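The Second Life of the Sunday Tablecloth

When I moved to Planham eleven years ago, I brought two suitcases, and in one of them there was a tablecloth. My aunt had put it in without asking me. I wanted the space for winter boots. She said that boots can be bought in any country, and so the tablecloth travelled and the boots stayed at home.

For a long time I did not open it. I ate at a small desk, from one plate, and a lace cloth on that desk would have looked like a hat on a cat. But in my third winter I was invited to a lunch at the parish hall on Zanovby Street, and there I saw long tables covered in white, each cloth different from its neighbour. Some were crocheted, some were machine lace, one was an old bedsheet with a very good border sewn on. I went home and ironed mine that same evening.

Since then I have paid attention to tablecloths, and I have learned that in this part of the country they are coming back. The second-hand shop Rautiainen, on the corner across from the bus station, has started to write down what it sells. Last year 1,270 pieces of household linen went through the door, and 1,097 of them found a buyer. The rest were mostly napkins with one or two missing from the set. Five years ago, the shop told me, they gave linen away with the purchase of a lamp.

Who is buying? I spent two mornings beside the linen shelf to find out. A young couple wanted something for their wedding, and they did not mind if the cloths did not match. A man in cycling clothes bought a round one for his mother and asked three times if it was really round. Two students took a cloth with a burn mark in the middle, because a fruit bowl would cover it. Older women touched everything and bought very little. I think they have enough at home.

There are many kinds of lace, and I will not pretend that I know all of them. Crochet is made with one hook and is usually the heaviest. Filet crochet has small squares, some open and some closed, and the picture comes from the closed ones, so you get roses and swans with corners like stairs. Bobbin lace is the most slow and almost nobody can afford a whole cloth of it. The machine lace from the sixties and seventies is often polyester, and collectors speak badly of it. I like it very much. It dries in an hour and it forgives red wine.

My aunt's cloth is cotton. It has a honeycomb pattern with a scalloped edge, and in one corner somebody has repaired a hole with thread of a slightly yellow colour. Nobody in the family knows who did this. I have found that I always turn this corner toward my own chair.

The care of lace is a subject where every person has a firm opinion. In Planham there is a small laundry, Vokum, which still washes table linen by hand on request. They charge 71 dollars for a large cloth, including stretching, and in the weeks before Christmas you have to wait. Stretching is the part which I can't do well at home. The wet cloth is pinned to a padded board, point by point, until it is square again. I once counted the pins in my own attempt and there were 113, and the cloth dried in the shape of a kite anyway.

For ordinary washing you do not need a laundry. I put the cloth in a cotton pillowcase, close it with a string, and use the gentle program with cool water. Starch is a matter of taste. My neighbours use a little, in spray form. I use none, because I like it when the cloth falls softly over the knees.
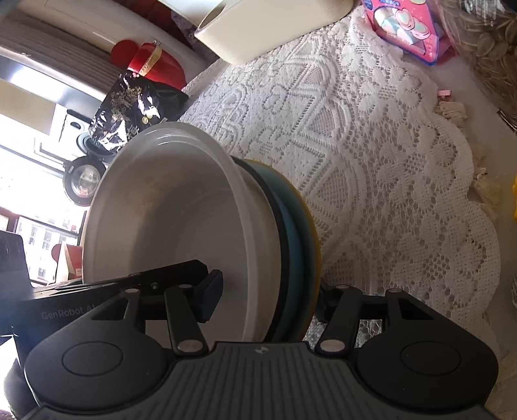
Can you use a lace cloth every day, or is it only for guests? Every day is fine if the cloth is sturdy cotton or polyester, you shake out the crumbs in the evening, and you treat stains before they dry.

Many readers will have a mother or grandmother who covered the lace with clear plastic. I grew up with such a table. In summer our arms stuck to it, and the lace underneath was as far away as something in a museum. I understand the reason, as these cloths cost a lot of work, but I removed the plastic from my life and I do not miss it. A colour under the lace is a nicer solution. A plain cotton sheet in dark green or blue shows the pattern well, and it protects the wood a little from hot dishes, though you still want a mat under the soup pot.

If you are looking for your first one, measure the table before you leave the house. Add at least 20 centimetres on each side. Hold the cloth up to the window in the shop, as thin places show at once against the light. Smell it too. A smell of cupboard goes away after two washes, but a smell of smoke stays for months — I have one like that, and it lives on the balcony table.

The parish hall will lay its long tables again in June. Guests are asked to bring a dish to share and, if they have one, a cloth.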